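Careers > Current vacancies > Robotics and Automation > Test Engineer, Gripper Evaluation

Test Engineer, Gripper Evaluation (fixed term, full time)
Itholm Institute for Applied Handling, Clevside 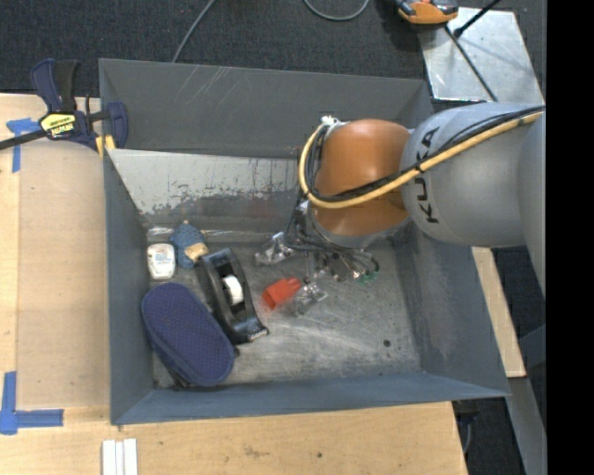 The Itholm Institute invites applications for the position of Test Engineer in its Gripper Evaluation Group. The appointment is for two years, with the possibility of renewal, and is open to candidates from industry as well as from universities and technical colleges.

The group compares end effectors for picking mixed items from metal bins. Work is carried out on a KUKA arm, and test items vary widely in shape and surface, from tape dispensers and zippered cases to small packages. The current program, known as Manole, compares two-finger grippers under a common test procedure. The reference set consists of 594 items, and each gripper under review is scored on the full set before results are released to the supplier.

Duties

The Test Engineer will report to Dr. Poonam Semwal, head of the group, and will:

- mount, connect and calibrate grippers submitted for evaluation, including air lines and signal cables;
- run the Manole procedure and keep the test log in the form agreed with suppliers;
- record dropped items, double picks and contact with the bin walls, and assign a cause where one can be established;
- maintain the test cell, including clamps, position marks, hoses and finger pads;
- write comparison reports of no more than 55 pages, including appendices;
- assist Nahuel Daza, controls engineer, in moving the existing test scripts to the new controller.

Required qualifications

Applicants must hold a degree in mechanical engineering, electrical engineering, mechatronics or a related field, or have equivalent work experience. They must have programmed at least one industrial arm and must be able to read pneumatic and electrical drawings. Clear written English is required. The position includes regular work on site, and remote work is limited to days set aside for reporting.

Experience with force sensing, fingertip design or the analysis of repeated trials is desirable. Knowledge of depth cameras is welcome but will not be weighted, as camera comparisons are handled by the Pivetport office.

Terms

The working week is 38 hours. Some evening work will be needed in October, when the next group of suppliers delivers its hardware. Relocation support is available to candidates living outside the Clevside area. Safety training for the test cell is provided during the first two weeks and must be completed before unsupervised work begins.

How to apply

Applications should include a cover letter, a résumé and one sample of technical writing, preferably a test report. Confidential material should be removed from the sample. Please quote reference number 736 in all correspondence.

Applications must reach the personnel office by Sun 21 June. Shortlisted candidates will be invited to a half-day visit, which includes a practical exercise at the test cell and an interview with Dr. Semwal and Wekesa Muriithi.

Technical questions about the position may be directed to Nahuel Daza. Questions about terms of employment should be addressed to Grigore Ene in the personnel office, extension 951.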